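We use cookies to give you the best experience on our site. By continuing to browse you accept our use of cookies. OK

Clothes drive at Gradcombe offices fills up early, sorting runs to November shelves

Feb 10, 2019

The winter clothes drive at the Gradcombe office building has brought in 384 bags so far, well past the 270 organizers had planned for. Drop-off stays open another week. Sorting is already under way on the second floor.

Most of it is everyday stuff — T-shirts, jeans, kids' sweaters, a lot of scarves. Coats are still short. So are mens shoes in larger sizes.

The building's tenants started the drive in November as a one-floor thing, with a box by the elevators. Skornine, the design firm upstairs, put up the first shelves. Then the Pirden neighborhood association asked to join and the bags started coming in from all over the east side. Final count could be up to 3,000 pieces, the association said in a notice to tenants.

Sorting happens between desks, in ordinary work rooms, during lunch and after hours. Clothes get checked one at a time for stains, holes and missing buttons, then folded by size. Anything that can't be worn goes to a rag recycler in Rivas. 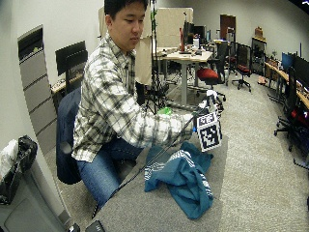

What they need now

Warm coats, all sizes. Gloves in pairs. Men's shoes, size 11 and up. Clean blankets are fine too but no pillows, and no more T-shirts please — the shelves for those are full.

Everything should be washed and dry before it comes in. Tie the bag, don't tape it. A slip of paper with the sizes on it helps a lot. Last week 7 bags had to be sent straight to the recycler becuase they came in damp.

Where and when

Gradcombe building, side entrance, 8 a.m. to 6 p.m. on working days. Ring for the second floor if the door is locked. Parking out front is short-stay only, so unload and move. Larger loads can be left at the Pirden association hall, mornings only.

First deliveries go out at the end of the month, to two shelters and the school clothing closet in Rivas. Summer things get boxed and held back until spring. Shelves stay up after that — tenants have agreed to keep the room going through next November, and a second drop-off box is planned for the lobby.

Get local news in your inbox. Sign up for our free newsletter. You can unsubscribe at any time.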